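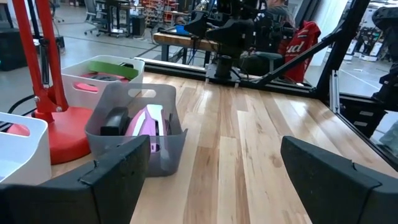 Birnow Wrist Recording Kit

Sold by Ondville. Fits most two-finger grippers.

The Birnow is a small wrist camera, a mount and a recorder for collecting examples of pick-and-place work. Sepp, the software that comes with it, saves the camera view along with the gripper position.

What we will promise: the files line up in time, and the mount stays put. What we won't: that 2000 recordings will teach your arm to sort baskets. We have heard that number a lot and have yet to see where it came from. If every example uses the same tabletop and the same lamp, expect trouble when either one moves.

Thoa Thân tests each kit before it ships. She threw out 118 recordings from her July run, mostly for sloppy starts. Plan on losing some too.

In the box
Camera and mount
Recorder
2 cables
Sepp license, one seat

Not included: gripper, arm, patience for labeling.

The Andatier mount is sold separately.

Page updated 3/8/25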